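Who Checks the Robot's Homework?
Robot rules sound great. But do they work?

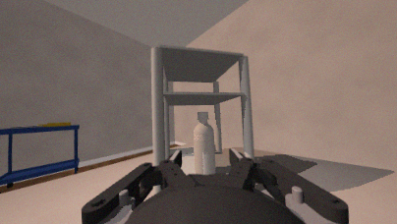
Say a company promises that its robot hand is safe. How does it know? Lots of robots practice on a computer first, picking up make-believe bottles in a make-believe room. That's handy, and no real toes get squashed. But a computer room only has the problems somebody remembered to put in it.

Pauline Hulme tests robots at Haslam, and she is hard to impress. One team told her that their robot, Gidska, had passed 2,423 practice grabs on screen. She asked how many it had done with real bottles. The answer was 40.

"Then we have 40," she said.

Her rules are short. Write down every miss. Keep a stop button where a person can reach it. Let someone outside the team do the checking - people tend to go easy on their own robot.

Does a safety sticker prove anything? Maybe. Ask what was tested, and who did the testing. If the grown-ups can't tell you, keep asking.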